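Filed under: Kitchen & Bath, Planning, Weekend Projects

How I Plan a Kitchen Island With Tape and Cardboard Before Spending a Dime

I've helped three friends redo their kitchens now (plus my own, twice, don't ask), and I always start in the same place: on my hands and knees with a roll of painter's tape. Fancy planning software is fun, and I'll get to that, but tape on the floor will teach you more in one evening than a month of scrolling through pretty kitchens!

What you need: painter's tape, a tape measure, a few big cardboard boxes, and a couple of chairs you don't mind shoving around.

Step 1. Tape the outline of the countertop, not the cabinets. This is the mistake I made in my first house on Cuesta. I taped the cabinet boxes, felt great about all that floor space, and then the counter showed up with its overhang and I was turning sideways to get to the fridge for six years.

Step 2. Check your walkways. I like 42 inches between the island and whatever is across from it, and 48 if two people cook at once. You can get by with 36 on a side where people only walk through. Open the dishwasher all the way. Open the oven too, and stand there as if you were pulling out a turkey. If your backside is hitting a taped line, move the line.

Step 3. Stack boxes up to counter height, which is 36 inches for most kitchens. Then live with it for a few days. My friend Lorraine Lockyer kept her cardboard island up for all of March and ended up shortening it by a foot, and she says it's the best thing she did in the whole remodel.

Step 4. Figure out the seating. Allow 24 inches of width per stool, a bit more if yours have arms, and at least 12 inches of overhang for knees (15 is comfier at this height). Stool seats should land 10 to 12 inches below the underside of the counter. Sit in a real chair next to the boxes and have somebody walk behind you carrying laundry.

If you want a cooktop in the island, now's the time to think about it, before you fall in love with a layout. You'll need landing space on both sides for hot pans, some distance between the burners and whoever is sitting across from them, and a plan for the hood. Island hoods cost more than wall ones. My quote for the hood and ductwork came to just under $3000, and I had to go lie down for a minute.

Step 5. Once the tape is right, try out colors. 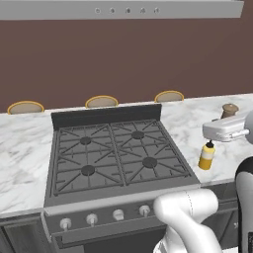

Marble counter, beige stools and a reddish-brown wall, seen from the cooking side.

I try at least two wall colors with every counter, then tape real paint samples up at home and look at them in the morning and again with the lights on at night. Screens make warm colors look tamer than they are.

Step 6. Write down every final number, on paper, with a little sketch, and take a picture of it on your phone before you pull up the tape. Pull slowly, at a low angle, and if any gunk stays behind on the floor, a damp rag and a drop of dish soap should take care of it.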